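Hornlow Tool Library - FAQs

Who can join?
Anyone over 18 living in Hornlow, Gilbert or Jutthorpe. Bring photo ID and something with your address on it.

How much is it?
$50 a year. Concession is half that. Cash or card.

How many things can I borrow?
Five at a time, one week each. Trailers and the big mulcher are overnight only.

Can I renew?
Yes - once, by email, if no one's waiting. Please dont just hang on to it.

What if I'm late?
$2 a day per item. After a month we bill you for a new one.

Do you take donations?
Hand tools, garden gear, ladders in good nick. No petrol chainsaws, no paint. Old computers go to the Detitz drop-off, not us.
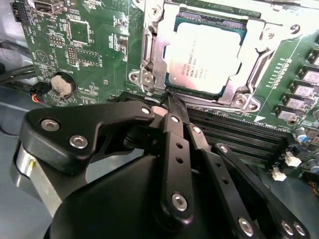
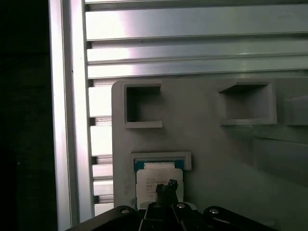
Hornlow Tool Library - Memberships and Loans Desk

I broke it. Now what?
Tell us when you bring it back. Normal wear is fine, we fix that. Lost parts you pay for, up to $100.

Do I need to clean it?
Yes. Mud off, grass out, batterys charged. $10 cleaning fee if not.

Can I book ahead?
Members can, up to three weeks out. Online only. We hold it until noon on the day then it goes back on the shelf.

Where do I park?
Out the back, off the lane. Ten minutes max in the loading bay. Number 637 is next door - not ours, please don't block it.

Open over January?
Closed the first two weeks. Anything due then is due when we reopen.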